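앨범 재발매라는 말을 이제는 잘 안 믿는다

2021년 7월 10일

Drolunham의 첫 앨범이 바이닐로 다시 나온다는 소식을 듣고 사흘쯤 고민하다가 결국 주문했다. 509장 한정이라고 한다. 왜 하필 509장인지는 공지 어디에도 없다. 500장을 찍으려다 공장에서 더 나왔다는 얘기가 팬 게시판에 돌던데, 근거를 댄 사람은 못 봤다.

나는 이 밴드를 꽤 좋아한다. 좋아하니까 의심도 한다. 레이블인 Kaslow는 지난 3월에도 '오리지널 테이프 리마스터'라는 문구를 달고 Asville의 라이브 음반을 냈는데, 들어 보면 예전 CD에서 볼륨만 올린 소리였다. 심벌이 전부 납작하고 관객 박수까지 보컬만큼 크다. 그걸 두고 '공연장의 열기를 되살렸다'고 써 놓은 소개문을 읽다가 창을 닫았다.

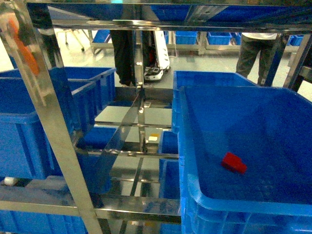
이번 공지에도 비슷한 말이 많다. 미공개 트랙이 다섯 곡 들어간다는데 그중 둘은 예전 싱글 뒷면에 실렸던 곡이고, 하나는 제목만 봐서는 3번 트랙의 데모 같다. 그러면 진짜 미공개는 두 곡이다. 두 곡이면 두 곡이라고 쓰면 될 텐데.

팬들끼리 하는 얘기도 좀 피곤하다. 데모 버전이 본편보다 '솔직하다'는 사람들이 꼭 있는데, 내 귀에는 그냥 드럼이 박자를 놓친 녹음이다. 물론 그런 게 좋을 때도 있다. Nyitrai의 초기 카세트는 녹음 상태가 엉망인데도 아직 제일 자주 듣는다. 그런데 그건 노래가 좋아서지 엉망이라서 좋은 게 아니지 않나. 잡음까지 사랑해야 진짜 팬이라는 식의 글을 보면 댓글을 쓰다가 지운다.

중고 시세도 우습다. 초판이 1000유로에 올라와 있는 걸 봤는데 몇 달째 그대로다. 올려놓은 값이지 팔린 값이 아니다. 그런데도 다들 '천 유로짜리 음반'이라고 부른다. 내 초판은 학생 때 100유로도 안 주고 샀고, B면 두 번째 곡에서 튄다. 재발매반을 주문한 이유의 절반은 그 곡을 안 튀게 듣고 싶어서다.

나머지 절반은 새로 썼다는 속지다. 가사가 제대로 실리기는 하는지 궁금하다. 초판에는 2절이 통째로 빠져 있어서 나는 몇 년 동안 후렴 앞 구절을 잘못 따라 불렀다. 판이 오면 첫 곡부터 초판과 번갈아 틀어 보고, 차이가 없으면 없다고 여기에 적겠다.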